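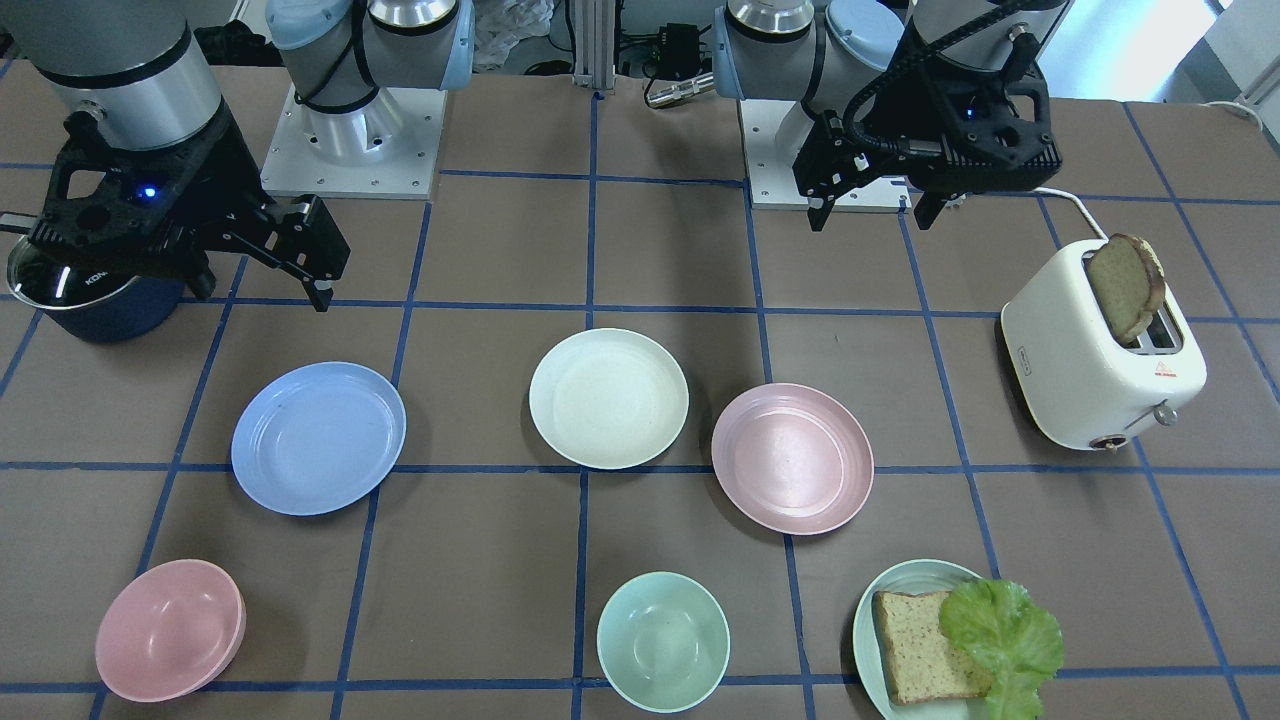 How do I store mixed-color stoneware plates and bowls in a small cabinet without chipping the rims?

Pushpa Mathur
Posted 25 September 2025

I've slowly been swapping my old white dishes for pastel ones (pink, a soft blue, cream, mint green, whatever I fall for that week) and I love them, but they don't come in one set so nothing stacks the way it should. Some of the plates have a tall rim and some are nearly flat. The bowls are even worse, because the pink ones flare out more than the green ones and the whole pile leans.

My cabinet is one door wide and has two shelves. The toaster also lives in there when I'm not using it, on the bottom shelf, which I know is silly but my counter is tiny and I like being able to roll out dough. My biggest cooking pot is on the stove full time for the same reason.

I've already chipped one cream plate on the edge and I'm sick about it, it was my favorite. Do I stack by color, by size, stand them up on edge, or what? And do those felt circles do anything, or are they only for people with fancy china?

Waldemar Michalski

Stack by shape and forget about color. Put the plates with the tall rims in one pile and the flatter ones in another, biggest at the bottom, and keep each pile low enough that you can lift the whole thing out with two hands. Bowls go on the upper shelf, nested only with their own kind. If a pink one rocks when you set it inside a green one, don't nest them, because that rocking is what takes little bites out of the glaze.

I went through this same thing when my wife and I moved into the apartment over the bakery. We had dishes from her mother, dishes from my bachelor days and a bunch of Nurnico seconds we bought at a market, and every single one was a slightly different size. What I ended up doing was taking everything out and laying it all on the kitchen table so I could look at it. I'd really recommend that part! When they're in the cabinet you only see edges. On the table you notice that this plate and that plate have the same foot underneath, and this bowl is a good inch wider than the one you always shove it into. Then you make your piles right there on the table, give each one a gentle wiggle, and if it wobbles you try again.

About the felt circles, I use them, but I'm cheap so I cut mine out of an old flannel shirt. Paper towels work too and so do coffee filters. Put one between any two plates where the bottom ring is rough. Run your finger around the foot of the plate (the unglazed part) and if it feels like fine sandpaper, that plate is going to scratch whatever is under it. You can also rub the foot down a little with wet sandpaper, outdoors or over the sink, rinse it very well and you're done. I did all of ours in one evening with the radio on.

The toaster has to move, sorry. It isn't the weight, it's that every morning you're dragging it in and out past your plates, and the corner of a toaster hits right at rim height. I'd bet that's how you lost the cream one. Mine sits on top of the fridge on a tray that catches the crumbs. Let it cool all the way before you put it up there, and keep it clear of anything hanging or papery.

Also, check your shelf pins. Stoneware is heavier than you'd think, and my upper shelf was sitting on little plastic pegs that had started to bend. I bought a bag of 12 metal ones at Grista and still have most of them in the junk drawer.

hashmi_kitchen_54

I stand mine on edge in a wire rack, the kind for pot lids. Takes up less room and you can grab the one you want without lifting five others. Never chipped one yet. If your plates are thick they might not fit between the wires though, mine are thin. I have the Hashmi rack but any of them are the same really.

Bowls I just stack, I don't worry about it. Dishes are for using.

dot_in_the_pantry

I'd be a little careful with the rack idea, at least for the tall-rimmed plates. I tried it with mine and they leaned on each other at the rim, so all the contact was exactly where I didn't want it. The flat ones were fine standing up! So maybe do both, rack for the flat ones and a short padded stack for the others.

For a one-door cabinet what saved me was a shelf riser, the little step-stool looking thing with legs. Mine is a Cinix and it's nothing special, it squeaks, but it gave me a place for the bowls over the plates without them touching. Measure first, please, and measure with the door closed, because I bought one that fit beautifully until the hinge hit it and I had to drive all the way back across town with the receipt stuck to my coffee cup. Measure the inside height between the shelves too, and add room for your hand. You need to be able to get your knuckles in over the top of a bowl.

Two more things, then I'll hush. Keep the ones you use every day at the front, even if that breaks up your nice color order. And for the chipped cream plate, if it's only a nick in the rim I'd stop eating off it but I wouldn't throw it out. Mine is under a pot of basil on the windowsill and I get to look at it every day.

Pushpa Mathur

Thank you all! I moved the toaster to the top of the microwave and pulled everything else out onto the table last night, and you were so right about the feet, two of my pink bowls have a much narrower bottom than I thought and they sit inside each other perfectly. The green ones get their own spot. I'm going to try the riser next, after I measure with the door SHUT. And the cream plate is getting a plant, probably a thyme, if I can keep one going through the winter.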